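Budget for the Hours, Then for the Machine

Oct 19, 2019

Public institutions that plan to buy robots for care and laundry work are, in the main, budgeting for the wrong year. The purchase price is debated at length, entered on one line and approved. The cost of preparing the machine for the work it is meant to do is left to whichever department has money remaining in February.

The residential services plan at Kalbridge illustrates the problem. It sets aside funds for 16 handling units over nine years and allows 174 hours for task demonstrations, all of them in the first year. Hertta Hirvonen, who reviewed the plan for the Manninen district, called the second figure "a rounding error with a job title." Her criticism is fair.

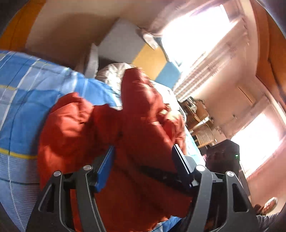
Demonstration hours should be treated as a recurring cost, in the same way as servicing and insurance. Household textiles are the clearest case. A flat sheet of known size is one matter; a padded red jacket lying crumpled on a plaid bed cover, half in hard sunlight and half in shadow, is another, and residents' rooms contain far more of the second kind. Garments change with the season – and so must the hours.

Seung-woo So has proposed that Tritatberg hold back a fixed share of each equipment grant until a supplier has completed 1000 handling trials in occupied rooms. I would support that rule, provided the trials are paid for openly and the results are given to the staff who will work beside the machines.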